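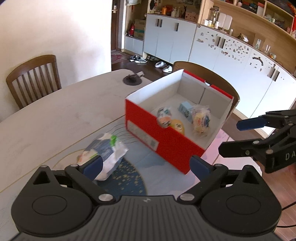

Tirkeo Event Rentals: progress report to the lender, second period

Scope. The loan covers the shared inventory and booking system for wedding and reception rentals, including table linens, glassware, chairs and arches. This report covers work from January to the end of the period and the spending against each line.

Inventory. All linens are now entered by size, color and fabric. Chairs and arches were finished in the first period. Glassware is 50 percent entered. The delay comes from the older stemware, which was bought in mixed lots and has to be sorted by rim diameter before it can be given a stock code.

Bookings. Planners can reserve items up to 10 months ahead of a wedding date. A hold lasts 7 days and then lapses unless a deposit is paid. Double bookings fell to four in the period, all of them on linens returned late from the cleaner. The system treated those linens as available on the due date. It now waits until the return is scanned at the warehouse.

Suppliers. Florkel remains the laundry contractor. Its turnaround is within the agreed time for napkins and runners but not for floor-length cloths, and a revised schedule is under discussion. Hidura has delivered the second set of chair covers. The first set shrank at the hem after washing and was credited in full. 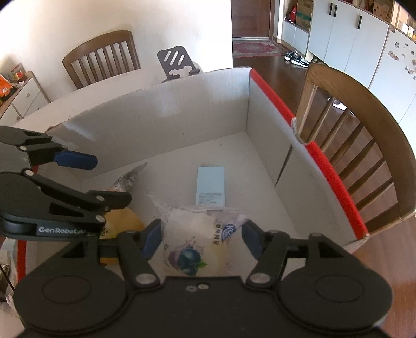 Hélder Bastos wrote after reading the draft that the hold period is still too long for peak months, and that couples who are serious about a date will pay the deposit well before it runs out. He would cut it to four days from May through September and leave it alone the rest of the year. The change needs only a setting in the booking system, and we propose to test it in the coming season.

Spending. Software and labeling are within budget. Transport is over, owing to late collections from the Rao site, where the venue does not release its loading bay until after midnight. Crew overtime for those jobs is now quoted to the planner as a separate line — it was previously absorbed.

Next period. Finish the glassware entries. Agree on the laundry schedule for large cloths. Replace the paper damage slips with a form the crew can fill in at pickup, so that breakage charges reach the planner with the final invoice.

Contact for questions on the accounts: Tomás Serrano.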